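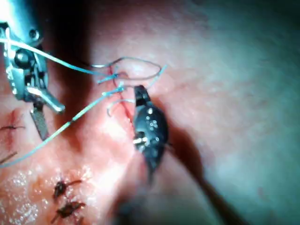 Blue suture thread held by a steel instrument

Subtitles for Everyone: Captioned Film Nights in Travthorpe
Community Arts Module, Final Project Report

Our project set out to run two captioned film nights for the town, with every word and every important sound written up on screen. Travthorpe has no cinema of its own. The nearest one does show captioned films, but mostly on weekday mornings, which is no use if you work or go to school. We wanted an evening showing that deaf, hard of hearing and hearing people could all enjoy together, and I'm delighted to say we got two of them!

We hired the Mizuno Room above the library, which holds 30 chairs at a squeeze. Both films were local shorts, so permission came straight from the makers and cost us nothing except a lot of emails.
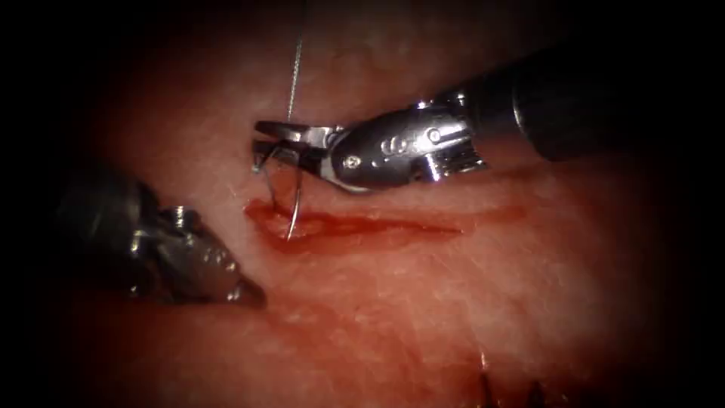
Tamsin Okell

The captions

None of the shorts came with captions, so we wrote our own in Ondel, the free editing program on the college machines. I had never done this before and I loved it. The first film has hardly any talking, which we thought would make it easy. It was the hardest job of the term! How do you write down a boiler that sounds cross? We tried "boiler grumbles", then "low clanking", and in the end went with "boiler clanks, then settles".

The finished file for the longer film came to 907 captions. We checked it all the way through with the sound off, then again with it on, and fixed 12 places where a line vanished before a slow reader could finish it. 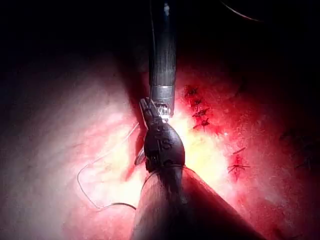 Getting people in

Tickets were free and booked through Avuseo. It worked well on phones, but two older residents asked us for paper tickets, so we made some by hand and left them at the library desk. I would do that from the start next time. Posters went up in the bakery, the bus shelter and both schools (the one in the bakery did far more than our online posts).

The first night was busy and the second was full. Doors opened at half past six and we started at seven, with the house lights left on low so that people could sign to each other during the film. We hadn't planned that. Someone asked for it at the door on the first night, and it made such a difference to the mood of the room that we kept it
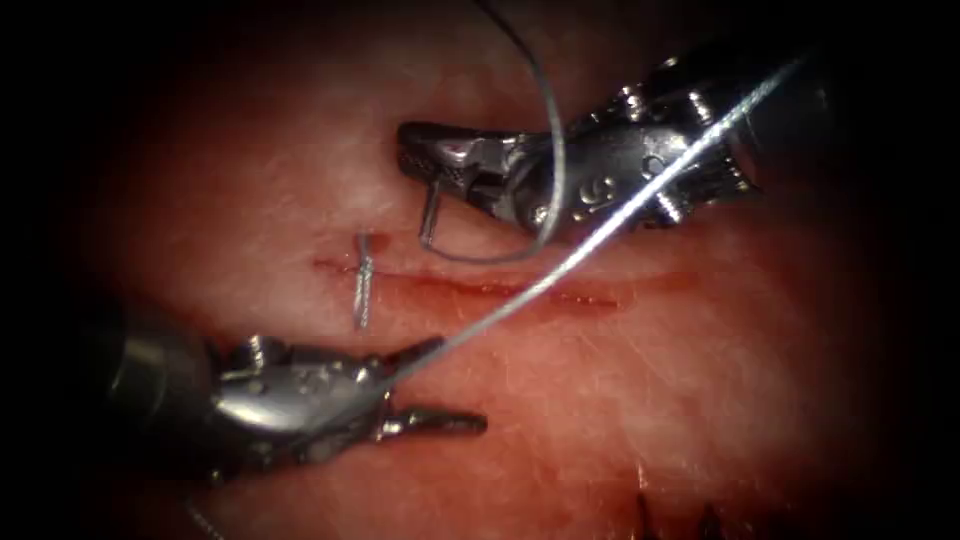 for the second night as well, and moved the front row back a little so that the bottom line of text could be seen over people's heads. The talk afterwards ran well past nine, with biscuits.

What we would change

The screen was too small for the back row. White text on a snowy field was very hard to read too, and a dark band behind the words would sort that out. We also want to book an interpreter for the talk, and to ask for that money much earlier in the term.

The library has offered us the room again in December, and next year's group can have all our caption files.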